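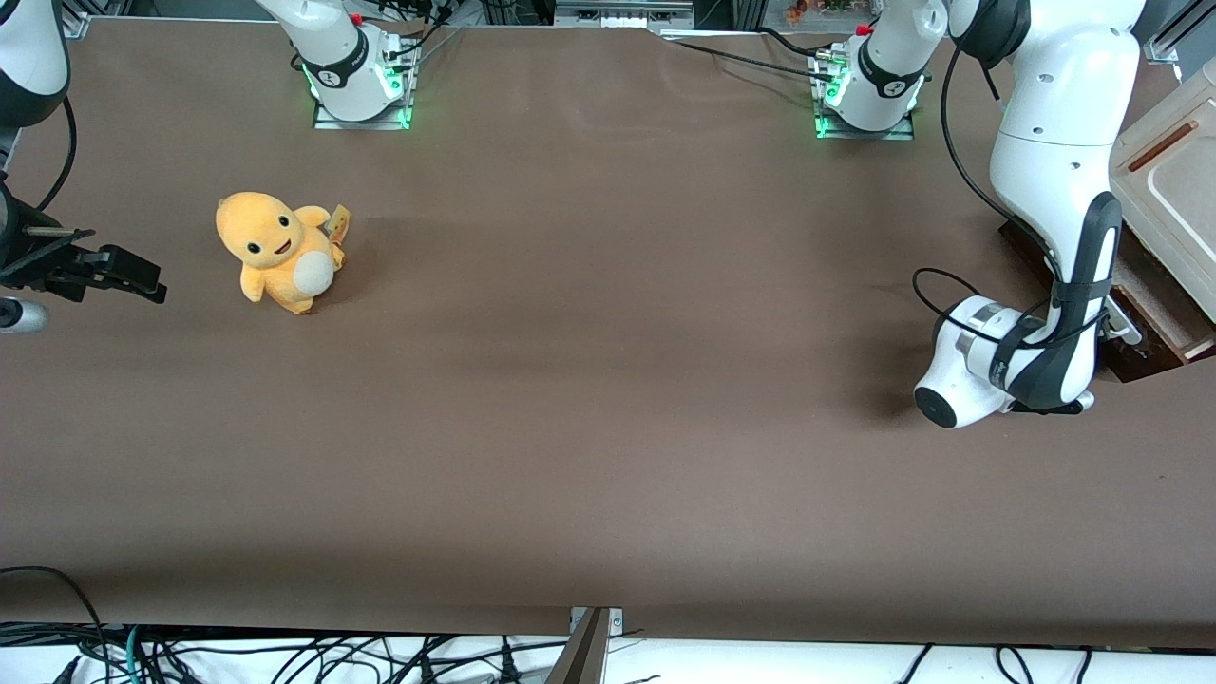

### 3.2 Backlight dimming and bezel key response

Four things changed from the earlier draft: panel supplier, key firmware, mounting depth, the test room. Results below are for the Pellham panels only. Homcombe units came back with a different backlight driver and are left for section 3.3.

Each display was run at full brightness until the reading settled, then stepped down in 13 levels using the bezel keys. Meter fixed to the glass, centre of screen, room lights off. Ambient light sensor disabled in the set-up menu, otherwise the panel fights you on the way down. The step size is meant to be even to the eye. It is not. Levels near the bottom bunch together and the last 2 can't be told apart by meter or by operator.

Figure 3 gives the dimming curves for the three panel sizes. The smallest panel holds its colour best. On the largest, whites drift towards blue below the middle of the range, worse in the corners. We think this is the diffuser and not the driver, as swapping driver boards between units made no differance. Not tested further.

*Figure 3. Brightness against dimming level, Pellham panels, three sizes. Sensor off, room dark.*

Key response next. Every bezel key was pressed 1000 times by a solenoid rig, with the display showing the Hemmin menu software and nothing else running. Logged: time from contact to first change on screen. Most presses fell in a narrow band. The slow ones came in clumps, always while the processor was writing its log to storage. Moving the log to memory removed the clumps completely, at the cost of losing it when power drops. For a fitted display that is probably the wrong trade, and the Trornis build keeps the log on storage but writes it less often. Slower than memory, still fine in use.

Gloves: keys worked with all 3 glove types tried. The thick pair sometimes caught two keys together on the smallest bezel. The firmware takes the first and ignores the second, wich is what the operators expected, though they would have liked a beep.

One caution on the timings. The contact point was taken from the solenoid current, so it includes a little travel before the key closes. The offset is the same for every unit and doesn't affect the comparison, but the absolute figures should not be quoted against a maker's data sheet. Touch input was off throughout and is covered in section 3.4, together with the wet glass runs.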